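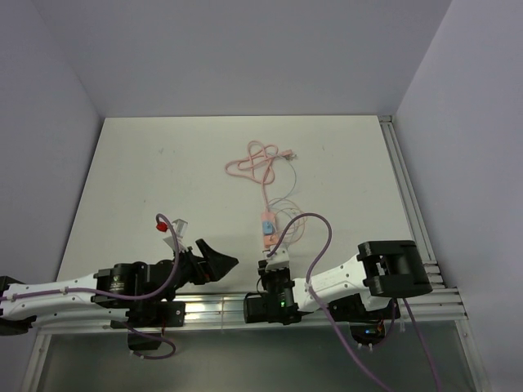 Two arms on a shared front rail, with a pink charging cable as the workpiece.

Setting House Rules for a Two-Arm Tabletop Cell
Hosdale Workshop Notes, September 2018

Two arms on one table is about the most fun you can have with a bench robot. They can hold and pull at the same time, pass things across, and handle floppy stuff that a single arm just pushes around! They can also hit each other, so before you run your first job, write yourself some house rules. Ours fit on one page, and this walks you through making your own.

Step 1. Split the table
Mark a left zone, a right zone and a shared strip down the middle. Each arm can go wherever it likes in its own zone. Only one arm at a time may move in the shared strip, and the other holds still until the first is out. We put this in the motion software as a lock, so it doesn't depend on anyone remembering. For jobs where both arms really have to be in the middle together (cables, mostly), make a separate program with its own slow speed limit.

Step 2. Give the robot's own cables some slack, then check it
Drive each joint to both ends of its travel by hand, power off, and watch the cable the whole way. You want a loop that opens and closes freely and never goes tight. Tie the cable to the link on the straight parts and leave it alone near the joints. Look underneath too — a loop hanging below the rail can catch on a drawer handle or your sleeve.

Step 3. Agree on what the lights mean
Look up each indicator in the manual for your motors and controller and tape a small key next to the stop button. A light that is on may only mean "powered," so never take it as permission to reach in. Hands go inside after the stop is pressed and the arms have settled, every time.

Step 4. Write a rule for soft workpieces
Cables and cords deserve their own paragraph. Ours says:
Unplug both ends before the cable goes on the table.
Start with the grippers open.
Never pull with both arms at once unless the force limit is on.
If a loop gets around a finger, stop and free it by hand.
Huguette Lemieux added that last one in May, and I love it. Backing out by program nearly always makes the knot worse.

Step 5. Do a dry run
Run the full program 3 times at low speed with nothing on the table, then once with the workpiece. Keep a hand at the stop. If you change even one waypoint, start the count again.

Step 6. Keep a log
One line per session is plenty: date, program, who ran it, anything odd. Mélanie Sutherland set ours up as a plain spreadsheet and it passed 1000 lines this summer. It's great reading! We found a loose bracket screw from it, after 11 entries that all mentioned the same rattle.

Print the page, hang it at eye level, and have every new person read it before their first run.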